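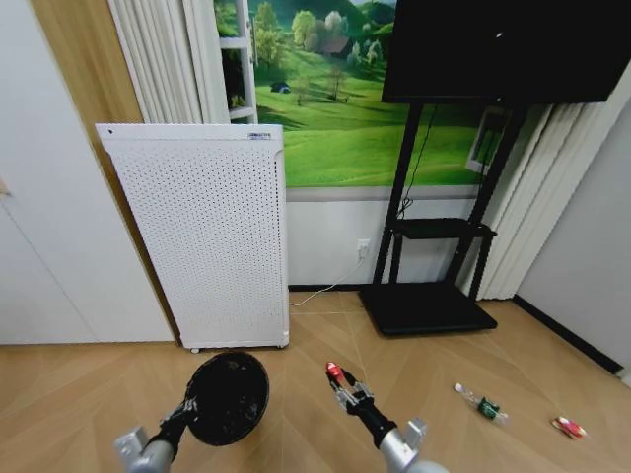
Meadow room, Henton. Purifier by the mural, TV stand to the right, bottle on the floor.

Ticket 263 – Valeline room support
Opened 28 January 2024
Room: Meadow room, Henton site
Priority: low, but people keep asking

Problem: purifier drops out on its own, no pattern. Display on the TV stand loses its input, usually later in the day. Reported together, so logging together. May be two seperate things.

Tried so far:
Reseated purifier plug at wall. Ran fine for 97 minutes, then off again.
Wiped the filter door, pushed it shut till it clicked. No change.
Swapped the display lead for the spare from Olvera. Same fault.
Moved nothing else, want the layout left as is. 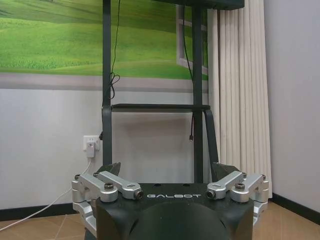

Main suspect is still the wall outlet. Plug feels slack, wiggles if you nudge the cord with a foot. Cord also goes over open floor so it gets nudged plenty. Need a cord cover, 8 ft should do it. Asked Lumcombe for one, no reply yet.

Display – cables on the stand want tying back properly. Will bring velcro. Menu reset done, source list came back ok, input lost again after lunch.

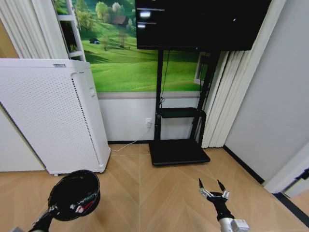 TV on, mostly black, small white text near upper left.

Update: didnt get to read the message properly, whoever is in next please write it down word for word. Error 5 was on the purifier panel last visit, manual says check power supply. Fits with the outlet.

Next: electrician to look at outlet. Bottle to recycling. Keep ticket open.

Status: waiting on parts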